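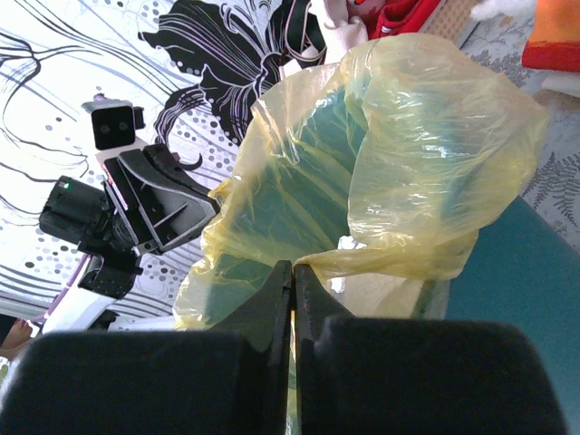

Fosska Cabinet Series: Three-Reel and Five-Reel Machines for Licensed Venues

Home > Equipment > Gaming Cabinets > Fosska

Overview

The Fosska is an upright slot cabinet built by Murnine for casinos, card rooms and licensed route operators. It is sold in two versions. The Fosska R uses mechanical reels behind glass. The Fosska V uses a single portrait display and runs video titles with up to five reels. Both versions share the same base, door, lock set, power supply and bill path, so most spare parts fit either one.

The cabinet is sold empty of game content. Titles are licensed separately and are loaded by a technician at installation or during a later conversion. Operators should confirm that a title is approved in their jurisdiction before placing an order. Approval of the cabinet does not cover the title, and approval of a title on another cabinet does not carry over.

Cabinet

The shell is welded steel with a powder-coat finish in black or dark gray. The main door is hinged on the left and opens past a right angle. A right-hinged door can be ordered but adds to the lead time. The belly door has its own lock and can be opened without disturbing the main door seal.

The base has four bolt holes and two cable entries, one at the rear and one through the floor. Stands are sold separately in two heights. On the lower stand, the button deck sits at a comfortable level for a seated player on a standard casino stool. The taller stand is intended for bar ends and walk-up positions.

Ventilation is drawn from the front lower grille and exhausted at the upper rear. Leave a clear gap behind the cabinet. Back-to-back banks need the optional exhaust duct, part of the bank kit.

Reels and display

Fosska R: Stepper reels with optical position sensing. Each reel module slides out on a rail after one latch is released. Reel strips are backlit and can be replaced on the bench. If a reel reports a position fault, the game locks up and shows a code on the service display until an attendant clears it.

Fosska V: Portrait display with bonded glass and a touch layer. The touch layer is calibrated at the factory and should be recalibrated after any glass change. The top box can carry a second display or a static printed glass. The second display is required for titles with a wheel feature or a linked jackpot meter.

Button deck

The standard deck has a bet button, a max bet button, a spin button, a cash-out button and a service call button. The spin button is a sealed unit with a replaceable cap. A deck with individual line buttons is available for older titles that need it — check the title sheet before ordering, because the two decks use different harnesses.

Bill validator and ticket printer

The cabinet is supplied with mounting brackets for the common validator and printer sizes. The devices themselves are chosen at the time of order. A locking cash box is included, along with one spare. Cash box locks are shipped unkeyed so that the operator can fit cylinders from the house key system.

The printer tray pulls forward on a slide for paper loading. A low-paper signal is sent to the host system and also lights the lower segment of the candle.

System connection

The Fosska connects to a floor management system through the Dellow interface board. The board handles metering, ticket validation, door events and player card messages. It is included with every cabinet and is fitted in a shielded box behind the top box panel. Operators who already own Dellow boards from an earlier cabinet may move them across, provided the board firmware is current. Boards with older firmware will power up and will pass basic meters, but they will not validate tickets.

Linked jackpots use the Hinojosa controller, which is sold as a separate item. One controller supports a bank of up to 77 cabinets. It must be placed in a locked enclosure with its own power feed. Cable for the link is not included.

Specifications

Cabinet type: upright, stand or base mounted
Versions: Fosska R (mechanical reel), Fosska V (video)
Reels: 3 on Fosska R; up to five on Fosska V, by title
Finish: black or dark gray powder coat
Main door: left hinge standard, right hinge optional
Interface board: Dellow, included
Jackpot controller: Hinojosa, optional
Cash boxes: two supplied, locks unkeyed
Candle: two-segment, color set to local rules
Game content: licensed separately

Pricing

Fosska R cabinet: $2,094
Fosska V cabinet: $2,215

Prices are per unit and exclude stands, validator, printer, title license, freight and local taxes. Bank kits and the Hinojosa controller are quoted on request.

Shipping and installation

Cabinets ship upright on individual pallets, shrink-wrapped, with the keys packed apart from the machine. Shipments to licensed venues must be notified to the regulator where local law requires it. The buyer is responsible for this notice and for the license number on the order form. Orders without a license number are held.

On arrival, check the door seals and the serial plate against the packing list before signing. Let the cabinet reach room temperature before applying power. The first power-up runs a self-test and ends on the setup menu. Memory is cleared at the factory, so the denomination, payout option and host address must all be entered before the game will accept credit.

Warranty and spares

The cabinet and power supply are covered for one year from delivery. Reel modules and displays carry the same term. Button caps, lamps and printed glass are treated as wear items and are not covered. Damage from liquid entering the deck is not covered, although the deck has a drain channel that directs small spills to the front edge.

Conversions

A Fosska R can be converted to a Fosska V with the main door kit, the display and a new harness. The reverse conversion is not offered. Conversion kits open for order in February.

Page updated October 29, 2026. Specifications may change without notice — the packing list supplied with the cabinet takes precedence over this page.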